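Teaching by Hand

At a small lab in Clisetberg, people spend their days showing a robot how to put a computer together

March 21, 2019

Annatjie Visser sits on a swivel stool with a controller in each hand and a monitor at eye level. When she moves her right wrist, the arm moves. When she squeezes, the fingers close. She has been doing this since November, and she says she now dreams in the speed of the arm, which is slower than her own.

The job at the moment is a desktop computer. The robot is meant to learn to take memory, a processor, an expansion card and a hard drive from a tray and put them where they belong. Visser does the work by remote control, the system records it, and a learning program is trained on the recordings. She has put 2,658 runs on file so far. The plan calls for 3,000.

Her employer, Rusar, started out building feeders and clamps for factory lines. It moved into robot teaching after Grasia, a company that refurbishes office computers, asked whether some of its bench work could be handed to a machine. The parts come in every condition and the cases come in many layouts. A robot programmed point by point would need a new program for each one.

"You could write down every position," says Moushumi Pramanik, who runs the teaching project. "Then somebody sends you a different motherboard and you start over. We wanted to see how far we could get by showing it."

Much of the showing happens through the wrist camera. It rides along with the gripper and gives the operator a close view of the board, along with a good deal of blur whenever the arm travels fast. Visser uses it to find a slot and then slows down.

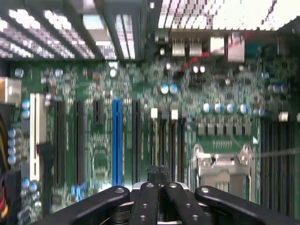
The wrist camera's view as the gripper passes over the motherboard.

Memory modules are the part everyone asks her about. A module has to go in straight, and it takes more force than most people expect. A person feels the click through the thumbs. Visser feels nothing through the controllers. She watches the module's top edge and listens.

"I had to learn what a good one looks like," she says. "I put computers together for years before this and I never looked. My hands did it."

New operators practice on an old board for two weeks before their runs count. The most common fault is correcting too much. A module goes in a little crooked, the operator backs off, tries again, backs off again, and the recording ends up full of small nervous moves. The program learns those too. Pramanik's rule is that a run with a clean recovery stays in, because the robot will also miss sometimes and has to know what to do next. A run with dithering gets thrown out. Deciding which is which takes up a lot of her afternoons.

The tray got as much attention as the arm. Potgieter, a molding shop across town, made the one now in use after Rusar's own early versions kept tipping parts over. The processor sits in a raised square holder, and the hard drive stands on end in its caddy.
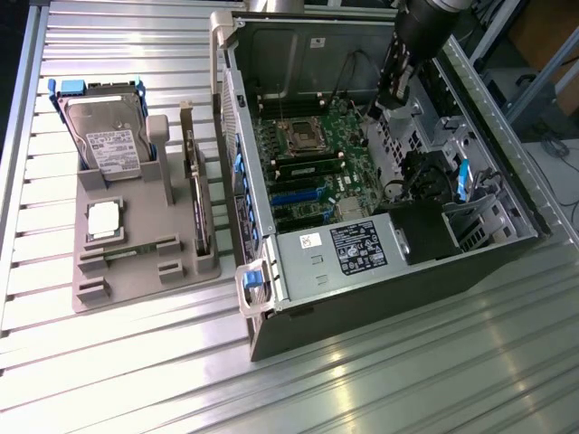
The parts tray and the open tower on the worktop, with the arm reaching into the case.

The tower lies on its side with the panel off, so that everything goes in from above. Pramanik admits this is a help that a real repair bench might not give. Grasia has agreed to it for now. Its technicians lay the machines down anyway.

A full run, with every part placed, takes Visser 5 minutes on a good day. She used to try to beat that. Pramanik asked her to stop, as the fast runs had fewer of the small pauses where an operator lines things up, and those pauses turned out to matter. An arm trained on the quick recordings tended to push before it was ready.

Picking up is easier than placing, but it has its own trouble. Two thin parts standing close together leave little space for a finger on either side. 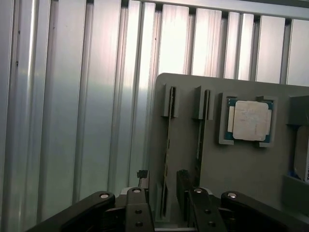 Visser's way is to open the fingers wide, come in square to the part and close only when she has checked both sides. She does it the same way each time. Other operators come in at a slant, and it works for them, but Pramanik would like the four people on the team to agree on one approach. They have talked it over more than once. For the moment each recording is tagged with the operator's initials, and the learning program is left to sort it out.

How well does the robot do by itself? With memory, Pramanik says, well enough that she no longer stands next to the stop button. The processor is another matter. The pins in a socket bend easily, and the team still places that part only under remote control. She won't give a date for when that might change.

Visser has 342 runs to go. After that, Grasia wants to talk about laptops.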